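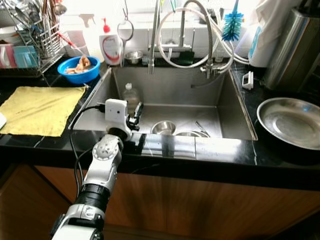 4.2 What people call "soaking"

I went into the diary study thinking soaking would be the easy category. You put water on a dirty thing, you walk away, you come back. Then the diaries from Getton started arriving, and I found that our 91 households were using the word for at least four different habits (my own included, I'm sorry to say). Some people soak on purpose, with soap and a timer. Others write "soaking" when they mean "I'll get to it," and the item sits there dry until bedtime. A sink also collects things that don't seem to belong to any dishwashing plan, like the clear plastic bottle with a white cap standing near the back corner of the big steel one here, and our diary form had no box for those at all! Melur Chin and I ended up adding a code called "parked," and it swallowed 702 entries we had first put under soaking.

Parked items were more common in homes with one large sink than in homes with two smaller ones, which surprised me a little. Puspita Lubis thinks it's simply a matter of room: if the first pan doesn't block the faucet, you don't feel any pressure to deal with it. I like that explanation, but our sample is thin on double sinks, so I'd hold it loosely.

Issues Articles Authors Submit Search

Nesting was the other thing that gave us trouble. When a diary says "left a pan," does that include whatever is in the pan? Darmawan Majimbun coded nested items separately in the June pilot and I coded them as one, and our agreement was pretty awful until we compared notes. We went with his way. It's slower (over 400 entries had to be redone), but it keeps the little pieces from vanishing inside the big ones. 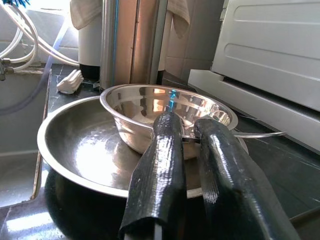

Figure 1. Nested items: a small stainless steel bowl tilted inside a larger pan. Coded as two items.

One leftover problem is lids. People in the Hopkin group almost never wrote them down, and when I asked, they told me a lid is part of its pot. I've left lids out of the totals in Section 4.3 and listed them in the appendix instead.

Contact the editors | Copyright 2019 the authors | Back to top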